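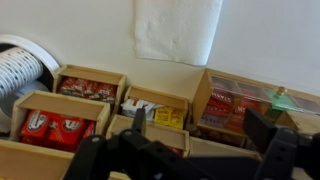

靠墙摆放的浅色木托盘，分装着小包零食和调味品。

限流能救遗址吗？我看未必

Pemisside想用一套预约系统解决老城和山顶遗址的拥挤问题。方案写得很漂亮，可最要紧的几笔账没有算。
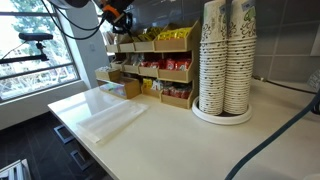 文／Vasylyna Nechyporuk　　责编／Bohdan Kushnir　　栏目：旅途与旧物

去年六月我在Pemisside住过一阵，租的房子在老城下坡，早上六点能听见送面包的三轮车，八点以后就只剩拉杆箱轮子碾石板的声音了。所以当镇上宣布要给Prodier山顶的修道院遗址设每日上限时，我的第一反应和大多数邻居一样：早该这样。

后来我把方案从头到尾读了一遍，一百一十三页，附图不算。读完以后反倒没那么放心。

先说方案本身。遗址每天最多接待900人，全部通过一个叫Zulu的预约平台放票，票价之外另收5欧元“保育费”。平台由一家叫Clesel的公司开发和运营，合同签五年。镇政府的说法是，人少了，石头就能喘口气，收来的钱又能修石头，两全其美。

900这个数字是怎么来的？我在正文里找了很久，最后在一条脚注里看到，它是“参照停车场容量及旺季平均车辆载客数”推算出来的。也就是说，决定一座中世纪修道院每天能承受多少双脚的，是山脚下那块碎石地能停多少辆车。地面磨损的监测数据没有，壁画室的湿度记录没有，连台阶的承重评估都只写了“拟于后续阶段开展”。我不是文保专家，但我知道停车场和壁画对人数的要求不太可能恰好相同。

有人会说，总得先定一个数，以后再调。道理上没错。问题在于合同里有一条，Clesel的收入和出票量挂钩，上限若要下调，镇里得补偿差额，上调则不需要任何人批准以外的代价。一个只能往一边拧的龙头，我很难相信它会被拧紧。

再说拥挤究竟在哪里。凡是在Pemisside待过两天以上的人都知道，最挤的地方从来不在山顶。邮轮十点靠岸，大部分乘客只有四个小时，他们在港口买冰淇淋，在鱼市街拍照，走到第二个拐角就开始往回看表。肯爬上Prodier的人本来就是少数，而且多半是愿意在小礼拜堂门口坐下来、读一读说明牌的那种。给山顶设限，等于把这部分人也留在山下，鱼市街会更挤。方案里对老城的客流只有半页，措辞是“预计影响有限”。预计是谁预计的，没有写。

我问过鱼市街一位卖绳编鞋的店主怎么看，她反问我：“那没约上票的人上哪儿去？”这个问题比方案里的半页有用。

支持者最爱举的理由是体验。他们说人少的遗址才看得进去。这一点我同意，我自己就最喜欢傍晚的Prodier，游客散得差不多了，西墙上的砂岩变成一种很深的橘色，风把山腰的百里香味吹上来。可是预约制下的体验是另外一回事。Zulu把一天切成若干时段，每段九十分钟，过时闸机会提醒，再过时就要补票。九十分钟从山门走到东塔再走回来，够了；想在回廊里多坐一会儿，等云过去，等光进来，就不太够。古迹需要的那种看法，恰恰是没有倒计时的看法。

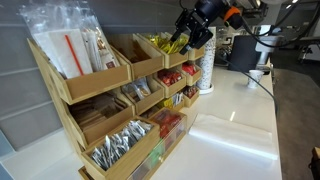 况且时段制还会挤掉一类在统计表里不显眼的人，就是当地人。Pemisside的老人习惯饭后上山散步，孩子们在外墙下踢球，修道院圣徒纪念日那天，半个镇子的人都会提着吃的上去。方案给居民留了免费名额，但同样要在Zulu上预约，要上传住址证明，要提前一天。我的房东今年七十多岁，用的还是按键手机，她说她在那面墙底下谈过恋爱，现在要向一个网站申请才能上去坐坐。镇里答复说可以请家人代办。她的家人都在外地。

一座遗址跟周围的人断了往来，损失不会体现在墙体裂缝的宽度上，所以也不会有人去量。但我见过断掉以后的样子。有些地方的古城门修得极好，灯光极好，导览极好，晚上八点清场之后一片漆黑，连猫都不去。

至于那5欧元，我并不反对收费，石头确实要花钱修。我想知道的是钱去了哪里。按合同附件，保育费先进入平台账户，扣除“技术服务及推广成本”后，余额按季度转给镇里的遗产基金。技术服务成本有上限，推广成本没有。一个为了减少游客而设的系统，居然有一笔不封顶的推广预算，我读到这里把那一页折了角。推广什么呢？推广给谁？如果山顶每天的票本来就供不应求，为什么还需要推广？要么是票卖不完，那限流的前提就不成立；要么是打算以后卖得更多，那限流就只是个开头的说法。

我也去听了镇里的说明会。会上放了一段动画，虚拟的游客沿着虚拟的小路匀速上山，互相之间保持着礼貌的距离，没有一个人蹲下来系鞋带，也没有一个孩子哭。主持人说，数据会让一切透明。后排有人问，数据归谁所有，主持人说这个问题会在会后书面回答。到我写这篇文章的时候，我没有看到书面回答，也许发给了别人。

说了这么多，可能有读者觉得我在替拥挤辩护。我没有这个意思。Prodier的南侧台阶确实磨得厉害，中间凹下去一道，下雨天能存水；小礼拜堂里有人在灰泥上刻名字，刻得还很深。这些都该管，而且早该管。只是管法有很多，其中几样便宜得不值得写进一百多页的方案：给台阶铺一层可以拆换的木板，礼拜堂门口安排一个懂行的看守，旺季把山顶的开放时间往后延两小时，让人自己散开。还有一件贵一点的，跟邮轮公司谈错峰靠岸。那才是人潮的源头，可谈判要得罪人，买一套系统不用。

我猜这也是各地都偏爱预约平台的原因。它看起来像行动，上线那天可以剪彩，首页有一个实时跳动的数字，记者来了有东西可拍。台阶上的木板就没有这种待遇，铺好了谁也不会注意，坏了才有人抱怨。

如果镇里坚持要上，我希望至少做三处修改。第一，合同改成双向可调，上限往下走时镇里不必赔钱。第二，居民凭证件直接进门，别让老太太去学上传附件。第三，先用一个淡季把湿度和磨损的数据测出来，再决定那个数该是多少，哪怕测完以后发现900其实偏低，我也认。没有底数的上限，跟没有上限相比，差别只在于前者要收手续费。

听证意见征集还没有结束，表格在镇公所一楼右手边的窗口领，网上也能填，只是填之前得先注册一个Zulu账号。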